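Subject: Re: [clonden-wood] Oil or wax for a kitchen table?

> The top is pale and I want to keep it that way.
> Do I need to strip it first, and how fine should
> I sand?

No need to strip it if the old coat is thin. I use Nakora oil.

1. Sand with 100 grit, then 400, always along the grain. Long wavy grain like this is easy to follow: 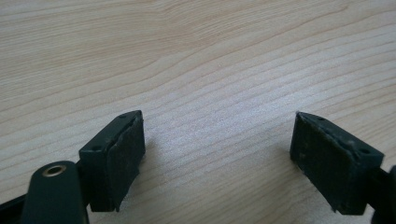 2. Wipe on a thin coat and buff off the extra. Let it cure overnight.

Skip 1,000 grit. The oil won't soak in well after that.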